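Floton Toy Library
Progress report to the Arabzadeh Fund
January 2019

Dear friends at the Fund,

I promised a proper account of how the shape-sorting strand has been going, and I am sorry it comes to you a fortnight later than I said it would. The autumn ran away with us, as it usually does, and then we had the move of the lending shelves to think about. But there is a good deal to tell, and most of it is cheerful.

You will remember that the grant of £1,278 was for three things: sturdier sorting toys to replace the ones with cracked lids, a simple way of keeping each toy and its bits together, and a small booklet for parents. The first of these is done. We looked at a fair number of sorters before settling on a flat red box with nine openings in the top, and I must say I am very fond of it. It is low and thick, so it sits firmly in front of a child who is inclined to lean on things, and the openings are different enough from one another to make a child stop and think.

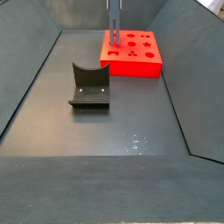 Carmela Tedesco has led the play sessions at Vurnelik since October, and her notes are a pleasure to read. She tells me that the younger children nearly always go for a round opening first, and will stay with it happily for a good ten minutes before anything else gets a look-in. The star comes next for most of them. It has five points, and children love it long before they can manage it — there is a lot of turning and pushing and cross little faces, and then a great shout when the piece drops. The older ones like the trefoil, the one made up of three small circles, and one girl has named it the paw. I have started calling it that myself.

We have kept up the practice of putting the sorter inside a deep tray with sloping sides. Carmela had asked for this after the first few sessions, when pieces were forever rolling under the radiators, and it has made a real difference to how long a child will sit with the game. The dark grey suits it too. Several parents have said how easy it is to see the red against it, and for the two children in the group who have some difficulty with their sight this has been a great help.

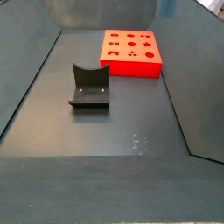 The red sorter towards the back of the tray, with the black holder to its left.

On attendance, we have had 139 visits to the sorting sessions so far, which is a little ahead of what we hoped for by this point in the year. The Pravance group came in later than planned, owing to trouble with their hall booking, and I expect their numbers to pick up once the evenings are lighter. We have also begun lending the sorters out for a week at a time. They come home in good order on the whole, though I would ask for your patience over the odd missing piece. Carmela keeps a jar of spares in the cupboard by the sink and so far the jar has won.

The booklet has been slower. We have a draft, and it reads nicely, but it had grown far too long (my doing, I am afraid) and has gone back to be trimmed. The printer has quoted us for 1,000 copies, and the price sits comfortably inside what remains of the printing money. I should like to hold off until the spring so that we can put in a page on sorting games for children who find gripping hard, and Carmela has offered to write it. If you would prefer to see the copies printed sooner, do say so and we will go ahead with what we have.

We were also asked at your last meeting about storage, and I said I would set the answer down in writing.

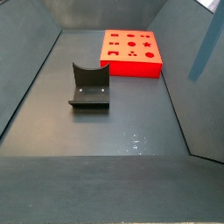

Will the sorters and their pieces be kept together when they are not in use?
Each sorter now has its own cloth bag for the pieces, tied with a numbered tag, and the bag goes on the shelf next to the box it belongs to. Whoever closes the session checks the tags against the lending book before locking up.

For the months ahead we plan to carry on at Vurnelik as we are, to get Pravance properly settled, and to finish the booklet. There is a small underspend on travel which I would like to move across to spare pieces, with your agreement, and I have put the figures on the separate sheet. Carmela and I would both be delighted if one of you could come along to a session. Mornings are best, and there is always tea.

With warm thanks from all of us at Floton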